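The Gap Between the Fingers

Small two-arm cells have spread faster than the paperwork that ought to go with them. A working rule set from Illine covers the dull parts.

Most written guidance on robot cells begins at the fence. It gives the distance from the hazard to the guard, the category of the stop circuit and the wording of the sign. A bench cell with two light arms over an ordinary table has no fence, and a reader who follows the guidance in order runs out of applicable pages early.

Illine, a contract shop that prepares handling routines for soft consumer goods, ran into this when it set up its first pair of arms. The risk assessment came back acceptable. Force and speed were limited, there were no sharp tools, and the stop button was within reach of the operator's chair. What the assessment didn't cover was everything that later cost the shop time: worn fingers, drifting cameras, arms that closed on the same item, and settings changed in the evening and discovered in the morning.

The shop wrote its own rules. They now run to a few printed sheets and have been borrowed, with changes, by two other firms, Visser and Orketti. I was given the current edition and have worked with it since March.

Start state

The first rule concerns the position of the fingers before a run. A gripper has to be fully open, checked by eye and by the encoder, and the two readings have to agree. If the encoder reports open and the fingers are visibly short of it, the cell is taken out of use until the linkage has been inspected. The operator isn't allowed to correct the value in software and carry on.

This sounds excessive for a gripper that weighs less than a bag of flour. The reasoning is that a false open reading changes the approach path. The arm comes down expecting clearance on both sides of the item and has it on only one, so the item is pushed instead of picked. On a soft product the push leaves a crease, and a crease is a reject.

The rule has a second clause that is easy to miss. The open check is done at the start position and again over the work area, with the arm extended. Cable drag differs between the two, and a tight cable can pull a finger in by a small but measurable amount.

Finger wear

Printed fingers are treated as consumables. Each pair is logged when fitted and replaced at 3,000 closures, whatever its condition. Inspection between those points looks at the tips, the slots and the screws at the base block, in that order.

The figure is a compromise. Illine's log shows one pair that was overlooked and reached 3,372 closures before a tip let go, and the limit was set below that with a margin nobody claims to have calculated. Visser uses a harder filament and keeps the same limit anyway, on the grounds that one number across all cells is easier to enforce than several.

Fingers are changed in pairs. A new finger opposite a worn one closes off center, and the wrist camera then sees the item shift at the moment of contact. Operators tend to read that as a vision fault and start recalibrating the wrong thing.

Two arms, one table

The longest section deals with sharing the work surface. The table is divided into a left zone, a right zone and a handover strip between them. Only one arm may be in the strip unless a handover has been declared, and a declared handover runs at reduced speed. The arm that holds the item keeps its grip until the other reports contact. Release on a timer is prohibited.

Minimum separation between the two wrists outside a handover is 80 millimeters, measured between the closest points of the housings. Measuring between tool centers is the usual mistake. A wrist housing is wider than its fingers, and two grippers can have generous clearance at the tips and almost none higher up.

An arm that is holding an item has priority over one that is empty. The empty arm waits, open, and doesn't track the other arm's movement while it waits. Earlier editions let it follow along to save time. The saving was small and the stoppages were frequent, so the clause was deleted.

Orketti added a line of its own here, later adopted by Illine: if both arms stop during a handover, the operator supports the item by hand before releasing either gripper, and releases the receiving side first.

The surface

Lighting and table finish get half a sheet. The surface must be matte and a single color, and scratches and marks are acceptable as long as they're recorded on the table map, where the vision routine can ignore them. Shadows are handled less strictly. An arm always throws one, and the rule asks only that the calibration be done with both arms in place over the table, so that the shadows are part of what the camera has learned to expect.
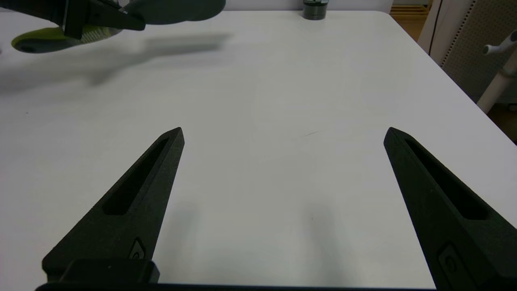

One reader of the draft edition, at Imlow, objected that the table map is the weakest item in the set, that marks appear faster than anyone records them, and that a monthly resurfacing would be cheaper than the bookkeeping. Illine kept the map. Its answer was that a fresh surface changes the reflectance and forces a full recalibration, and that the recalibration costs more than the record.

I side with the map, with a reservation. It works where the same people use the same cell every day. In a shared cell it goes out of date, and an out-of-date map is worse than having none, as the routine will then ignore a region that no longer deserves it.

Changes to settings

Grip force, approach speed and zone limits can be changed only at the start of a shift, in writing, by the person who will run the cell that day. Any change is followed by 2 dry cycles with no item and one cycle with a scrap item. The old values stay on the sheet, struck through and legible.

The rules don't cover mobile bases, suction tools or anything that is heated. A section on floor markings and seating has been drafted and is expected with the next edition.

Comments

palletjack_r
We run a similar setup and our closure limit is lower. Depends a lot on print orientation, which the article skips. Layers across the finger fail early.

Marlow Bench
What does the 80 mm become if one arm has a camera bracket sticking out? Closest point of the bracket or of the housing?

tq_fixtures
Bracket. Treat anything bolted to the wrist as housing. We learned that with a cable clamp.

oldservo
Agree on no timed release. Would like to see the handover speed given as a number.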